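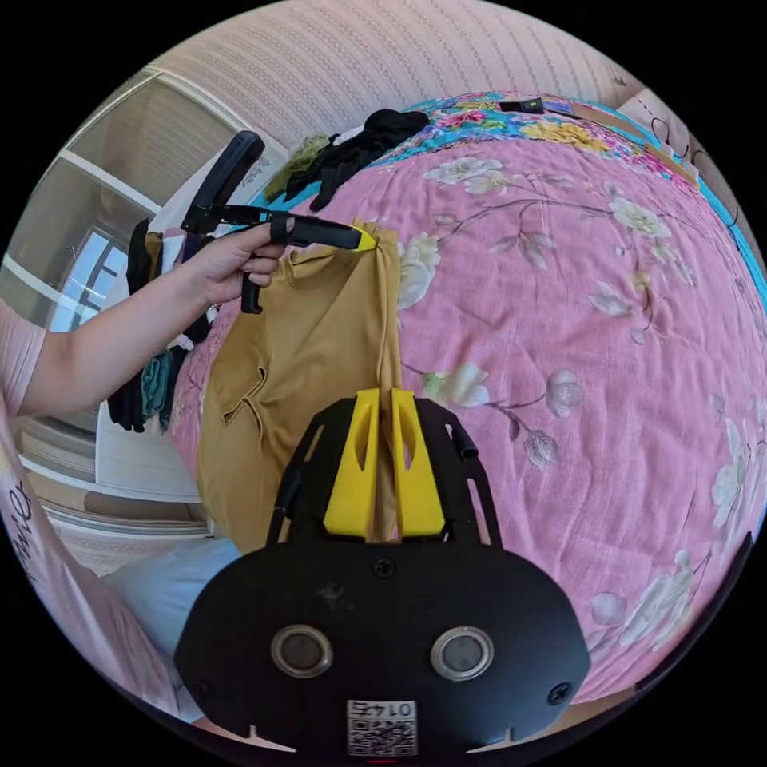 Registration number after moving between reception districts, family of four

Posted by Demyd Marchuk, July 17, 2021

My wife, our two children and I were registered in Antoniuk district in March under temporary protection. We were given one household file number and four personal numbers. We have since moved to Nivov because my wife found work there. The Nivov office says our household file is "not visible" to them and wants us to register as new arrivals. The Antoniuk office says the file is open and that we must not register twice.

Three things I need to know. Does a second registration cancel the first? Does the monthly allowance stop during the transfer? And can the younger child start school in Nivov before the file has moved? The school asked for a local certificate of residence, and we don't have one yet. We do have a signed lease, a letter from the employer and the original certificates from Antoniuk.

Vsevolod Lytvynenko

Do not register again. A second registration creates a duplicate household, and both files are then frozen until someone merges them by hand. I handled transfers at the Biltinside advice desk, and duplicates were the slowest cases we had.

What you want is a change of district, which is a separate procedure. The order is as follows.

First, ask Antoniuk for a release of file. This is one page, signed by an adult member of the household, with the new address on it. Attach a copy of the lease. The request can be sent by mail or handed in at the counter. Ask for a stamped copy either way.

Second, once Antoniuk has marked the file as released, Nivov can see it. "Not visible" normally means "not released." It does not mean the file is lost. Bring the stamped copy to Nivov and ask for form 3644, change of district for a registered household. If the clerk offers the new arrival form instead, ask for a supervisor and show the personal numbers.

Third, Nivov issues new certificates of residence. The household number changes. The personal numbers do not, so health coverage carries on without a new application.

On the allowance: the sending district pays until the end of the month in which the file is released. The receiving district pays from the first day of the next month. If you are released late in the month, Nivov may make the first payment late, but it is back-dated. Keep the bank account unchanged until that payment has arrived. Report your wife's wages to whichever office holds the file at the time. Unreported wages are deducted later, in one sum.

On school: enrollment does not depend on the certificate. The lease is enough for a provisional place. Ask the school office for the provisional enrollment sheet and bring the child's vaccination record.

Nazar Yurchenko

we just registered again and it was fine, took 8 days. but that was single person no kids, maybe different

Henrique Moreira

Nazar's case may have gone through because his first file had already been closed. I would not rely on it with an open household file and an allowance being paid.

Two additions to Vsevolod's answer. The release has to list every member of the household by personal number. Ours left out the baby, and Nivov sent it back. Also, if either adult has an interview date set in Antoniuk, the release does not move it. You attend in Antoniuk or ask in writing for a new date in Nivov, and you need the written confirmation before you skip the old one.

The Traneo bus stops near the Antoniuk office if you prefer to hand in the request yourself. The counter takes transfer papers in the morning only.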